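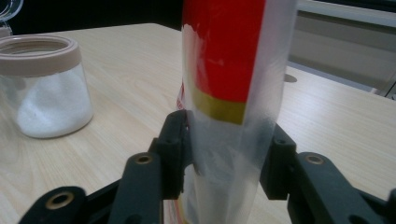 Trikusen bonus round: does bet size change how often it lands?

tadeo_z
Hi all, long time reader and only an occasional poster. I've been playing Trikusen at the Ladell site for a while now (small stakes, I'm a nickel and dime kind of guy) and I love the lantern bonus, but I went 311 spins last night without seeing it once. My brother-in-law swears it comes more often if you bump the bet up after a dry spell. I'd love to believe him, but he also believes in lucky socks. What do you folks think?

Grażyna Kubiak
Oh Tadeo, I feel for you! I had a stretch like that in March and nearly gave up on the game altogether. As far as I know the bet size only changes what the bonus pays. Each spin is drawn fresh, so the game has no idea you've been waiting. Please don't go chasing it with bigger bets, dear.

rocio_daza
I'm going to disagree a little with Grażyna, and I mean it kindly. Some games do treat bets differently. The old Sydorenko pirate one had a side feature you could only get at 75 cents and up, and it said so right on the help page. So read the rules for Trikusen before you take anybody's word for it, mine included.

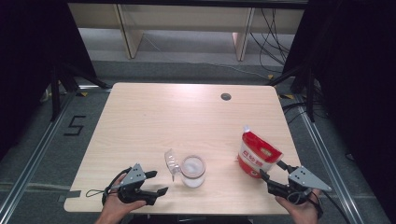 Abelardo Quiroga
Rocío is right about the pirate game, but I went through the Trikusen help screens this morning with my coffee and there's nothing like that in there. Same reels, same bonus symbols at every bet. It does say the free spins can retrigger, up to 18 in all, and I had never noticed that.

rocio_daza
Then I stand corrected for this one! Thank you for checking, Abelardo. I still say 311 is an awfully long wait.

Grażyna Kubiak
It is, but I've gone over 200 on Tredbridge more than once and then had two bonuses practically back to back. I set aside my fun money before I sit down, and when it's gone I go water the tomatoes.

tadeo_z
Thank you all, this is why I like it here. I'll stay at my usual bet and let my brother-in-law know he's been outvoted. Abelardo, do you remember which help screen had the retrigger part? I flipped through them on my phone and must have gone right past it.

Abelardo Quiroga
Second to last, under the lantern picture. The print is tiny, so turn your phone sideways.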